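The Case for Keeping the Corner Store in the Plan

The draft zoning code now before the Flernell town council runs to 416 pages, and it is in most respects a careful piece of work. It simplifies the rules on setbacks, settles the long dispute over garage conversions and brings the flood maps up to date. On one matter, however, it makes a mistake that will be hard to undo. Section 5 would end the right of small shops to operate on residential streets once their present owners retire or sell.

The reasoning given in the draft is that retail belongs on retail streets. Customers bring cars, deliveries bring noise, and a household that buys on a quiet block has a fair claim to go on living on one. These are real concerns and the council is right to weigh them. They do not justify a rule that makes no distinction between a grocery open until nine in the evening and a tire shop.

Consider what a corner store does in a neighborhood such as Fonseca, where the nearest supermarket is a 20-minute bus ride away and the bus does not run on Sunday. Its stock is modest: milk, bread, batteries, aspirin, paper goods, a few onions. Few residents do their weekly shopping there. They go because a child has a cold, or because supper is half made and the eggs have run out. Planning documents have no good way to record trips of this kind, and so the draft gives them no weight.

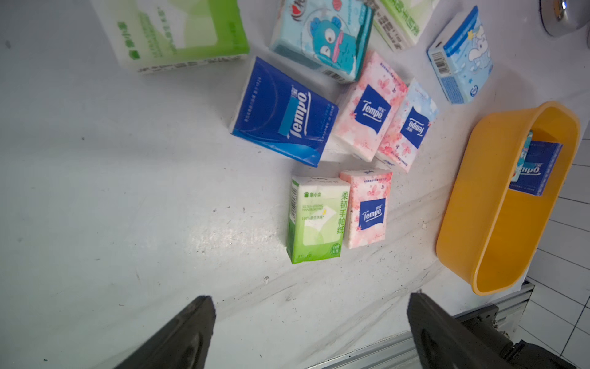
Not everyone in Fonseca agrees. Halina Szczepańska wrote to the council in December that the store on her block charges nearly twice the supermarket price for the same box of cereal, and that people without cars are the ones who pay it. She would sooner see the town spend its effort on a Sunday bus.

Her letter deserves a serious answer. Prices at small stores are higher, and the difference falls on those least able to bear it. A Sunday bus would be welcome, and this writer would support the expense. But closing the store would not lower the price of anything, and no bus schedule will help a parent at eight at night. The town can pursue both.

There is also the question of what replaces a shop when it goes. Under the draft, the building must return to residential use within 3 years or lose its occupancy permit. Most of these buildings were put up with a shop on the ground floor, with wide front windows and little plumbing. Converting them is costly. Firnard adopted a similar rule when it last revised its code, and several of its former shops still stand with paper over the glass.

A better course is available. The council could allow existing shops to pass to new owners by right, provided that the floor area does not grow and that deliveries are kept to daytime hours. New shops could be considered on corner lots through the ordinary permit process, with notice to the neighbors. Uses that bring fumes, heavy trucks or late crowds could remain where they are now permitted - on the avenues - without any change to the map.

The public hearing resumes on Monday evening. Residents who hold a view on Section 5, on either side, should take the trouble to attend or to write. The section takes up less than a page, and it has so far received less discussion than the height of fences.

Ikechukwu Okafor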